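Who Pays for the Digital Screen? Booking Fees at a Small Movie Theater
Aranka Szénási and Akua Lamptey

Our project looked at how digital equipment fees affect independent theaters. We used the Sanden, a two-screen house in Testanham that books most of its films through Lestlow.

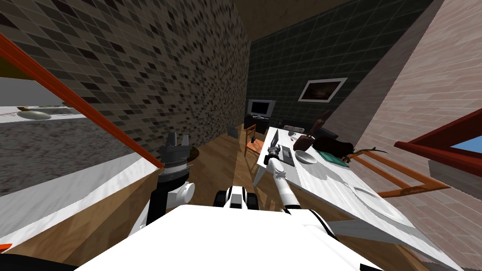

Figure 1. Robot with two arms at a table, computer rendering.

Until last November the Sanden paid a flat fee of $165 per title. Lestlow then raised it to $170 and added a second charge if a film moved to the smaller screen. The manager showed us four invoices where both charges appeared. 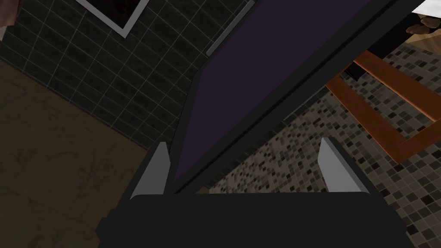

Who sets the fee?
The distributor does, in the booking contract, and the theater signs it separately for every title.

We also compared a short run with a long one. A film that sold some 600 tickets covered its fee on the first weekend. A documentary from Goicoechea played two evenings and did not. 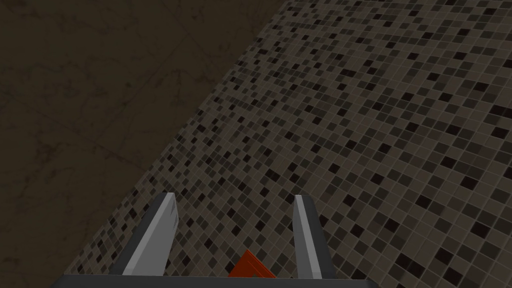 Department of Media and Business Studies

The manager would prefer a fee based on ticket sales. Lestlow did not answer our letter, so its side is missing from this report. We had the invoices for only one theater and can't say if others pay the same.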